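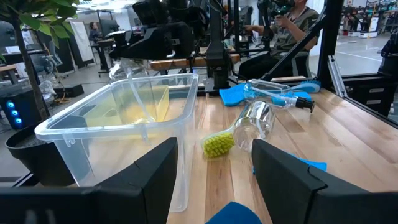

Stever
List co-moderator, Kirui Home Keeping list

Hi everybody,

Replying on the list and not privately, because I got a bunch of off-list notes saying "me too" after this one went out. Quoting the original so the people on digest can follow along:

> I need a sanity check on my cleaning stuff. I moved into a smaller
> place over in Istport and the cabinet under the sink is half the
> size of my old one. I've got bottles falling over every time I open
> the door, brushes that never seem to dry, and a pile of cloths I
> can't tell apart anymore. Is the dirty one the one I used on the
> stove or the one I used on the bathroom faucet? Who knows.
>
> My questions: do you all keep everything together in one bin, or
> split it up by room? And is it worth switching to refillable glass
> bottles, or do they just break? I've been buying the Nomenlow
> concentrate and mixing it in whatever old bottle is lying around,
> and I'd like to stop doing that.
>
> Also please don't tell me to buy a caddy with 16 compartments. I
> had one. I hated it.

OK so first of all, I also had the caddy with all the compartments and I also hated it! Mine had a slot that fit exactly one brush, and when that brush wore out, the replacement was just a hair too fat to go in. I gave the thing away and I have never missed it.

What I use now is one big clear plastic bin, and every so often I dump the whole business out on the butcher block table and start over. I like doing it on the table because I can lay stuff down flat and look at it. Under the sink everything is standing up in the dark and you only ever see the front row. Once you've got the glass bottle and the pump bottle lying on their sides, and the dish brush out in the open next to them, it gets pretty clear pretty fast what you really use and what you've been moving back and forth for a year.

The see-through part matters to me more than the size. I had a gray bin before and I kept buying things I already owned. With the clear one I can bend down, see yellow, see blue, and know what's in there without pulling it out. Look for one with a rolled rim if you can find it, they're a lot nicer on the hands when the bin is heavy (and it will be heavy, liquid adds up).

On your one bin or split by room question: I say one bin for the kitchen and a totally separate one for the bathroom, and they never meet. I tried the one-bin-for-the-whole-house thing and it lasted until I caught myself standing in the hallway sniffing a sponge. Never again.

Brushes. I keep two going in the kitchen. The long-handled dish brush is for dishes only, and I mean only. Mine has a round yellow-green head, so even half asleep I'm not going to mix it up with the scrub brush, which is blue with white bristles. The scrub brush gets the sink, the stovetop, the gunk along the back of the counter, all the gross jobs. I'd pick colors that don't look anything like each other and then stick with that when you replace them. If yours never dry out, I bet you're putting them away bristles down, or in a cup with a little water sitting in the bottom. Lay them on a cloth overnight, or hang them up if the handle has a hole. I wash the dish brush in hot soapy water every Thursday when I take the trash out, just so I have something to hook it to in my head.

Cloths. This is the part where I'm going to sound fussy, sorry in advance. Blue is kitchen, period. I bought a stack of them, and no blue cloth goes into the bathroom for any reason. The bathroom ones are old white washcloths. The used blue ones go over the edge of the laundry basket until they're dry and then in with the towels. No fabric softener, it makes them smear water around instead of picking it up. When one gets sad looking it goes out to the garage and does car duty for a while before I toss it.

Glass bottles: yes, I like them, with a couple of warnings. I've only broken one so far and that was on the tile floor, which would have been the end of anything. They rinse out cleaner than plastic and they don't hang on to the smell of whatever was in there before. But they're slippery when your hands are soapy, so for anything I grab in the middle of doing dishes I stick with a clear plastic pump bottle. Glass is for the stuff that mostly sits. And please empty them and let them dry before you refill! I used to top mine off forever and ended up with a weird film near the bottom that took a bottle brush and a lot of bad language to get out.

About the pump bottle, check the length of the little tube before you throw out an old one. I've swapped pumps between bottles plenty of times, and if the tube is too short you lose the last inch of soap. Too long and you can trim the end at a slant with scissors. I have a drawer with way too many spare pump tops in it and my family has opinions about the drawer.

I can't help much on the Nomenlow concentrate, I've never mixed my own. Whatever you do, follow the directions on the package and put a label on the bottle with what's in it and the month you made it. I've got one on my shelf that just says "January" and I couldn't tell you what it is, so do as I say and not as I do. And don't pour one cleaner in on top of the leftovers of another one.

For the small cabinet, I'd measure before you buy a bin, including the door frame and whatever the pipe is doing back there. I came home with a beautiful one once that fit inside the cabinet just great and would not go through the door. It holds wrapping paper now.

Somebody else asked me off-list how long the table dump takes. Last time was 28 minutes, and that's with wiping out the bin and stopping to make coffee. It'll be longer the first time.

Could whoever had the trick for getting mineral spots off the inside of a clear bin please post it again? I saved that message and then lost it, and mine's getting cloudy in the corners.

Stever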